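The Slow Goodbye to the Family Phone Number

I gave up our landline in the spring, and I have been weirdly sad about it ever since. I'm talking about a plain beige phone on the kitchen wall in Gretberg, the same number my parents had!

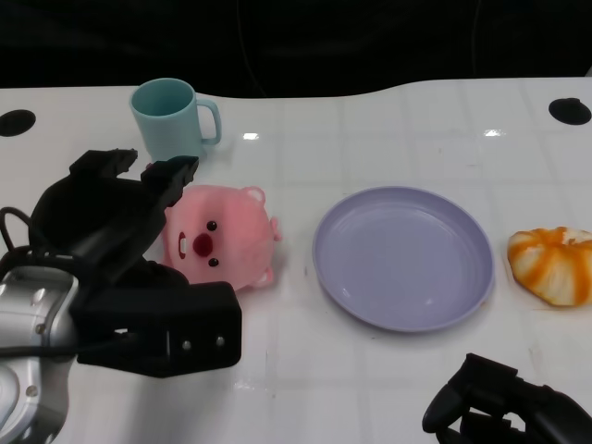
Ljubica Delić thinks I'm being dramatic. She dropped hers years ago and says the only people who ever called it wanted to sell her windows, and if I miss it so much I can ring my own cell from the bathroom and let it go unanswered.

Fair enough. But I grew up with that thing. The cord was long enough to reach the pantry, and if you pulled the door almost shut you could have a private conversation in there with the canned peaches (my sister could hear every word, of course, and reported it all at dinner). I knew at least 10 numbers by heart before I could ride a bike. Now I know mine and the pizza place, and I had to check the pizza place.

What finally did it was the bill. I was paying 50 dollars a month for a phone that rang maybe on Sundays, so I called the company, Brikgate, to cancel. I was on hold for ages with one flute song going round and round, and then a very sweet young man asked whether I'd like to keep the line for a little less. I almost said yes! He asked for my reason for leaving and I heard myself start in on the pantry. He typed something. I'd love to know what.

My aunt over on Obradović Street still has hers, and she answers it the old way, with the last four digits, as if you might be checking. She has an address book next to it with 132 names in it, and a good many of those are crossed out in pencil, never pen. I asked her once why pencil. "People move back," she said.

I've started calling her on Sunday afternoons from my cell, walking up and down the yard because I can't sit still without a cord. She says I sound like I'm in a washing machine. Last week she gave me her bean soup recipe over the phone, and I wrote it on the back of the final bill.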